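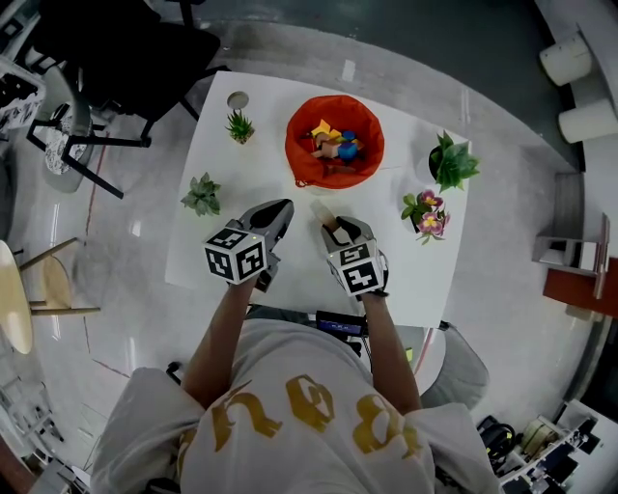 Search tips Search Go

Wednesday, June 16, 2021
By Laurinda Serrano

Toy storage advice mostly comes from people selling bins. I don't buy the rule that every toy needs its own labeled box. My sister paid $297 for a Jandska wall unit with 40 little drawers, and by October the blocks were in the drawer for cars and the cars were under the couch.

A drawstring bag does the job. Pick one that opens wide and wash it inside out. Skip the scented sachets, which only make the blocks smell like a gift shop.

As for vinegar on wooden toys, I have doubts. A damp cloth and a little dish soap got everything off ours except marker. Don't soak them. The "toy-safe" sprays looked to me like soap at a higher price.

Contact us | © 2021 Kumthorpe Home Pages | Back to top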